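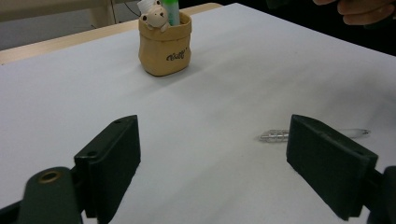

Stikden is a method for collecting robot manipulation data with a hand-held gripper. A person carries the gripper and performs a task directly, and a camera mounted on the tool records the work from close to the fingers. The recordings are then used to train a control policy for a robot arm fitted with fingers of the same shape. The method was developed at the Drirkellow laboratory by Alper Güneş and Leokadia Żak and was first described in a technical report dated 25 Jan 2019.

Background

Earlier work at Drirkellow relied on teleoperation, in which an operator moves a robot arm from a distance by means of a second, smaller arm. Güneş and Żak argued that this was slow for small desk items, and that operators tended to avoid grasps they found awkward to control. A hand-held tool removes the arm from the collection stage. It also gives the operator a direct sense of contact through the handle.

Method

The tool has two thick, block-shaped fingers that close toward each other. Each demonstration begins with the fingers open and ends when the object has been released and the tool withdrawn. The position of the tool is estimated afterward from the video, and the distance between the fingers is measured in each image. Segments in which the position estimate is lost are discarded.

The standard desk task uses a pen and an upright pen holder on a white table. The operator picks up the pen and places it in the holder, which may already contain other pens. Clear pens are included in the object set, as transparent barrels are harder to locate against a pale surface. Holders differ in shape, and some have figurines or raised rims that narrow the opening. Between demonstrations the pen is moved to a new position and angle.

The training set for this task consists of 1000 demonstrations. The policy receives the two most recent camera images and the current finger opening, and predicts a short sequence of tool motions.

Results

In the original evaluation, the trained policy was run 90 times on a robot arm at Drirkellow and completed the task in 60 of those runs. Of the failures, 14 occurred after a successful grasp, when the pen struck the rim of the holder. Most of the others were missed grasps on clear pens. A later study by Corinne Mahmoud and Larasati Kwok found that adding demonstrations with partly filled holders reduced rim contacts but had little effect on missed grasps.

Limitations

The fingers often block the camera's view of an object lying close to them, particularly a thin one. The method records no force data, and an operator may make motions that a robot arm cannot reach. Precious Lumanlan proposed a filter that checks each recorded path against the limits of the arm before training. The filter was adopted in the second version of the method, released in July of the same year.

See also

Dirport (data format)
Vieira gripper
Learning from demonstration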